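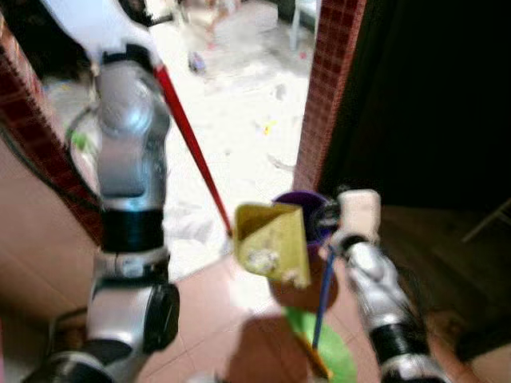 Tassanee Chantharasri wrote to this column that sweeping a doorway is the least important job in any building, and that an institution with 1000 worries should leave it until last. We respectfully disagree.

A doorway takes the dirt of 2 floors. At the Moline residence it was swept only when the rooms on either side were finished, by which time much of the grit had been walked back into them. The house rules for January will place the threshold first, with a broom, a dustpan and a bucket kept within reach of it.

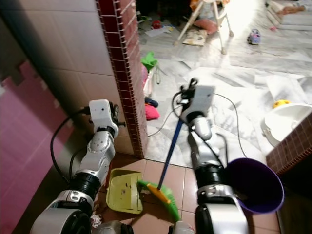

The dustpan deserves more attention than it receives. It should be held flat against the tile while the broom is drawn toward it in short strokes, and it should be emptied before the next stretch of floor is begun. Grout lines hold fine dirt, and a second pass along them is time well spent. Long handles are preferable for the broom, as residents of every age are expected to share the work.

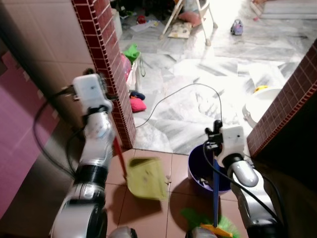 Urs Zürcher objects that a wet mop would do the same work in one step. On a floor that has already been swept, he may be right. On grit, a mop spreads what it meets, and the rinse water must be changed far more often. The rule therefore remains that sweeping comes before mopping at every entrance.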